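The Scrap Pile
By Heather Stubbs
August 2021

I started saving fabric scraps in February, and by summer I couldn't close the closet! My friend Keisha Haddad (she quilts, I mostly hoard) told me to dump everything out and sort by color before touching the scissors. So I did, a handful at a time, black with black, green with green, and the oranges I'd forgotten I owned. 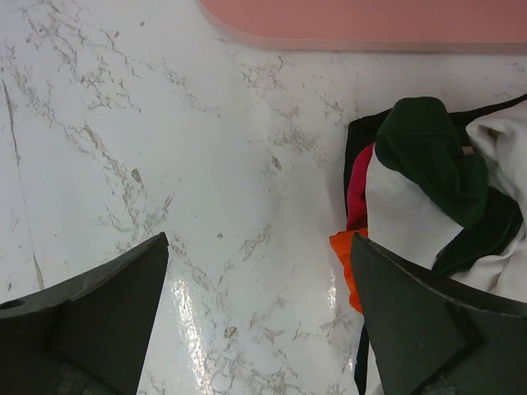 Orange is the one I keep putting off, though. I've got enough for 16 squares, and Keisha wants them next to the crimson. I'm still leaning toward white.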